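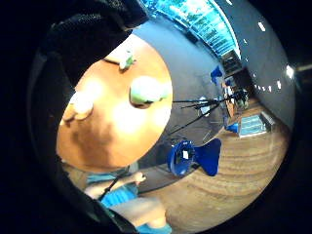
I spent most of a day in June at the Firnow open house in Fermont. Firnow builds hand-held grippers for recording manipulation tasks, along with the mounts and controllers that go with them. Our lab already owns two older units and wants to replace them before the fall, so I went with a short list of questions and a bag of our own test objects.

The open house started at 9:30 with coffee and a short talk, which I skipped most of. After that visitors could go between the demo areas in any order. There was a sign-up sheet for the hand-held units, and slots were 20 minutes each. I took two slots in the morning and one more after lunch when the sheet had gaps in it.

## The hand-held units

Firnow had three versions out. The first is the one they have been selling for a while, with a parallel jaw and a trigger under the index finger. The second has the same jaw but a wider fisheye lens. The third is a prototype with soft fingertips and a thumb slider in place of the trigger.

With the fisheye version, the view takes in far more than the tabletop. You get the table, the floor, the ceiling lights and whoever is sitting across from you, all bent around the edge of a circle. For tracking this is useful. The software has windows, lights and furniture to lock on to even when the jaw is close over the table and the table itself is plain. The cost is that the objects you care about take up a small part of the picture. On a round table with a few small objects on it, each object ends up with not many pixels, and bright light on the tabletop can wash one out.

I asked about exposure. The current firmware meters the full circle, so a row of windows pulls the setting around as you turn. A weighted mode is planned that will favor the area near the fingertips. I would wait for that before buying if your room has daylight on one side.

The trigger on the standard unit is stiff. After my first slot my finger was tired, and I had only been moving small plastic things from one side of a table to the other. The slider on the prototype is lighter and I could hold a partial grip much more easily. I dropped fewer objects with it. On the other hand, it is easy to bump when you change your hold, and twice the jaw opened when I did not mean it to.

Weights, from the sheet they handed out:

- Standard unit: 310 grams more than our old ones
- Fisheye unit: same body, slightly heavier at the front
- Prototype: not listed yet

The extra weight is noticeable when reaching across a table. It is less of a problem if you sit close and keep your elbow in. The staff suggested a low chair for seated tasks, and it did help.

## Our own objects

I brought a tape measure, a folded washcloth, a flat metal washer and a plastic egg cup. Results were as follows.

The tape measure was fine with all three. The washcloth was fine with the soft fingertips and slow with the hard jaw, which tended to pinch one layer and leave the rest behind. The egg cup was easy standing up. Lying on its side it rolled away from the hard jaw unless I came in along the long axis. Nothing picked up the washer from a flat surface without sliding it to the table edge first. I was told a fingernail insert exists, but there was not one in the building to try.

## Arms and controllers

The next room had two tabletop arms with the same jaw mounted on them. One ran on Firnow's own controller and the other on a Robles box, which is what we use at home. I was mainly interested in the second. The adapter plate is a simple part and the cable is a standard one, so we should be able to keep our arm and change only the gripper.

The Firnow controller was smoother at low speed. The Robles one had a small shake when the arm stopped above an object, which matches what we see in our lab. It may be tuning – the staff said they had only had it set up for a few days.

A screen in the corner showed a count of recorded runs on the shared demo project, called Poltska. It stood at 2,042 when I walked in and it had gone up by about 3 when I left for lunch, so not many visitors were saving their attempts. I was told to press save after each one and forgot more often than I remembered.

## Practical notes

Parking is behind the building and fills up by mid-morning. Lunch was sandwiches. The demo rooms are bright and get warm in the afternoon, so dress for it. If you want time on the prototype, put your name down before doing anything else, as there is only one and its slots went first.

Batteries last through a morning but not a full day of recording. The spare is sold separately, and the charger takes one battery at a time.

## What we will probably order

One fisheye unit and two spare batteries, plus the adapter plate for the Robles arm. I have asked for the soft fingertips to be quoted as an add-on, as they fit the standard jaw with two screws. The slider can wait until the accidental opening is fixed.

Still waiting on a written answer about lens replacement. The front element sits out in the open and I expect we will scratch it.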